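4 min read

Bindu Murthy started mending clothes for money in July, after a neighbor saw her patching a coat on the front steps and asked what she would charge for a zipper. She now runs Holovko, a repair service with one employee and a waiting list.

"I charged her 30 dollars and it took me all evening," Murthy said. "I had put the first one in backward."

Most of the work is hems, zippers and worn elbows. She has finished 284 repairs so far and writes each one in a notebook, with the thread color and the price. The notebook helps when people come back with the other sleeve.

Her mother taught her to sew, but mending was something she learned from library books and from taking apart her own sweaters. "Sewing a new shirt is easier," she said. "You know what the fabric is. With a repair, you find out as you go."

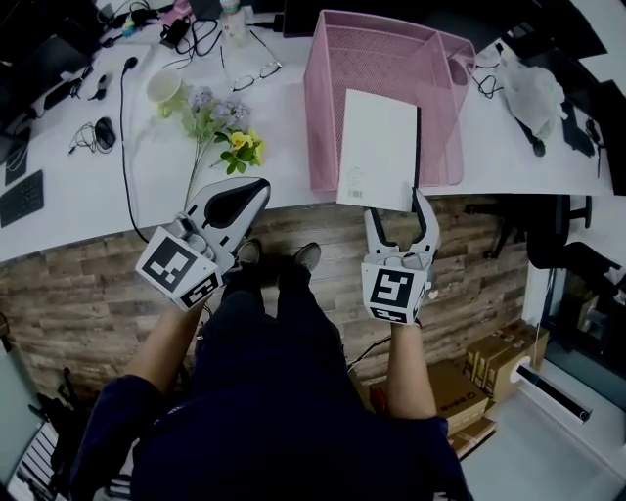

Pricing was the hardest part. For the first few months she asked customers what they thought was fair, and most of them named a number too low to cover her time. Huệ Từ, who joined her in the fall, wrote up a price list and taped it by the door.

"People were relieved," Từ said. "They don't want to guess either."

Some jobs they turn down. Leather goes to a shop across town, and Murthy won't touch wedding dresses after spending a weekend on one with 200 loose beads. "I gave it back in good shape, and I didn't sleep much," she said.

She would like a second sewing machine by summer. For now they take turns, and whoever isn't at the machine does the hand stitching and answers the phone.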